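Home Reviews Desks and tables Storage Lighting Search Menu

Lallero large table top by Wustitz, in white: review after 13 months

By Jae-in Sun

I bought the Lallero to replace an old dining table that had been doing duty as a workbench. The old one wobbled, had a ridge down the middle where the extension leaf joined, and was too narrow to leave a job out on one side while you got on with something else. I wanted one big flat surface in a plain colour. The Lallero cost me £200 for the top alone, with legs sold separately, and I have now used it long enough to say what it is like.

Wustitz sell it in white and in a dark grey. I looked at the grey in the shop and it showed every fingerprint, so I went for white. I was told by several people that white would be a mistake on a work table. It has been fine, with some exceptions that I will come to.

Delivery and putting it together

The top comes flat in one large carton. It is heavy. Ga-eun Ji helped me carry it up the stairs and we had to stand it on end to get round the landing. If you have a tight turn anywhere between your front door and the room, measure it before you order. The firm gives the size of the top on the website but not the size of the carton, and the packing adds a fair bit at the corners.

The legs I used are the Tak trestles, which are another make but seem to be what most people pair with it. The top has fixing points underneath for Wustitz's own legs, and these don't line up with anything on the Tak set, so I let the top rest on the trestles with rubber pads between. It has not moved. If you mean to clamp or bolt anything heavy to the table I would buy the matching legs and do it properly.

If you do go for the matching legs, the instructions are a single folded sheet with drawings. I read through it in the shop and it looked clear enough, though the drawing of the underside is printed very small.

The surface

This is the reason to buy it. It is flat, and it has stayed flat. I put a long steel rule across it when it was new and again last month, both ways and corner to corner, and could not see light under it either time. My old table had a dip you could roll a pencil into.

It is a large surface and it feels large. You can have something bulky at one side and still have proper space to write or cut next to it. I had got so used to shuffling things about that it took me a few weeks to stop stacking everything at the edges.

Small parts are easy to find on it. Black screws, bits of wire, the little washers that used to vanish into the grain of the old table, all of them show up straight away. Clear plastic bits are harder to spot, and so is white thread. I keep a dark tray for those.

It reflects a lot of light back up at you. In the daytime I like that. In the evening, with a lamp close to the surface, there was enough glare to bother me, and I moved the lamp higher and further back. People who do close work at night should think about where the light will go.

Cleaning

A damp cloth does for most things. Pencil comes off with a cloth and a bit of pressure. Tea comes off if you catch it the same day. I left a mug ring over a weekend away and it needed a paste of bicarbonate of soda and some patience, but it went.

Permanent marker is the one to watch. I went over the edge of a piece of card in December and there is still a faint line, though you need to know where to look. Black rubber also leaves marks if it is dragged. The feet on a monitor stand did this, and so did the wheels of a small trolley I had turned upside down on the table to mend. Those rubbed out with a melamine sponge. The leaflet warns against using anything abrasive, so I do it lightly and not often.

Dust shows less than I expected. Crumbs show more.

Wear

The middle of the table looks much as it did when I bought it. The front edge has a small chip where I caught it with the corner of a toolbox. It is my own fault, but the old table would have taken the same knock with a dent and no more. Wustitz sell a touch-up stick, which I bought. The white of the stick is slightly warmer than the white of the top and I can see the repair. I wouldn't bother with it again.

There are fine scratches where I cut, from the times I was too lazy to fetch the mat. You see them with the light low and from one side. Use a mat.

The table doesn't like heat. I have not burned it, but the leaflet says no hot pans or soldering irons directly on the surface and I have taken that at its word. A silicone mat is cheap.

Compared with the Iltetti

I also tried the Iltetti bench top, which Ga-eun has at home. It is thicker and cheaper, and feels tougher at the edges. Hers has a textured finish that holds on to dirt, and writing on a single sheet of paper is unpleasant because the pen follows the bumps. For hammering and general rough use I would choose the Iltetti. For anything where you need to see what you are doing, or slide things about, I prefer the Lallero.

Guarantee

3 years on the top, covering warping and lifting but not chips or stains. I have not needed it. I did email them about the colour of the touch-up stick and got a polite answer after 6 days, which offered me another stick of the same colour.

Good points

Very flat and has stayed so
Plenty of room to work beside larger items
Easy to wipe down
Small dark parts are easy to see

Bad points

Edges chip
Glare under a low lamp
Marker stays put
Carton size not given before you buy

I would buy it again, with the matching legs this time. If the grey were less shiny I might have a harder choice, but for a work table in a room that doesn't get much sun the white has suited me. It is worth asking in the shop whether they have one with a damaged carton, as they sometimes sell these for less. 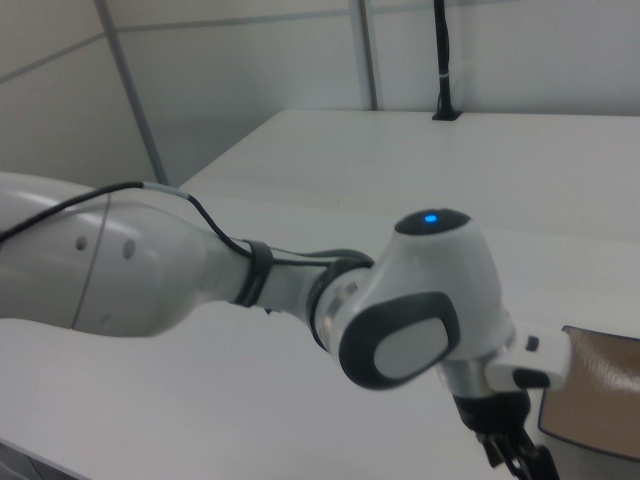

Photo: Ga-eun Ji

The large top in white. Legs, touch-up stick and cutting mat are sold separately.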